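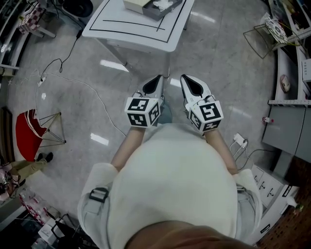 I've been recording our little talk show in the spare bedroom for seven series now (if you can call them series – we stop when it gets too hot in there and start again when I've bought more biscuits). People keep emailing to ask how we get decent sound in an ordinary house, so I've put my tips in one place.

## Getting the room to behave

Bare walls are your enemy. Clap once in the middle of the room and listen. If you hear a sort of zing afterwards, so will your listeners! I hung a winter duvet over the curtain rail and stood an old clothes airer behind the guest's chair with two thick blankets on it. Bath towels are too thin, I tried.

Bookshelves are lovely if you've got them. Leave the books pushed in at different depths, messy is good.

Turn off the fridge if you're near the kitchen, and put your car keys inside it so you can't leave the house without switching it back on. I ignored this one in June and lost a tub of prawns and a trifle.

## Chairs and tables

Never give a guest a swivel chair. Refilwe Swanepoel came on to talk about open-water swimming and she was wonderful, but every good story has a squeak under it. A plain dining chair with a cushion tied on is what you want, and felt pads under the feet.

A folded tea towel under each microphone stand soaks up table thumps. If your guest is a thumper (Radu, I love you, but you are), put a yoga mat under the whole tablecloth as well.

## Drinks and snacks

- Room temperature water, in a mug. Glasses clink.
- Apple slices help with a clicky mouth. Green ones work best for me.
- No crisps until the end, and that goes for the host too.
- Milky tea makes some people want to clear their throat every few minutes, so I save it for afterwards.

## Cleaning the kit

Foam covers get grubby faster than you'd think. I wash mine in a bowl of lukewarm water with a drop of washing-up liquid, squeeze them in a towel and leave them overnight on the airing cupboard shelf. Don't put them on a radiator – mine went hard on one side and never came back.

For the metal grilles, unscrew them first if they're made to come off, then use a soft dry toothbrush. Headphone pads just get a wipe with a damp cloth.

## Cables

Coil them loosely and fasten them with a strip of old tights. Vilgot Hellström showed me that, and I've not bought a cable tie in ages. I label both ends with a bit of masking tape too, which saves a lot of crawling about under the table.

Next on my list is the door, which rattles whenever a bus goes by. I've got a draught excluder half sewn and need to find some rice to fill it with.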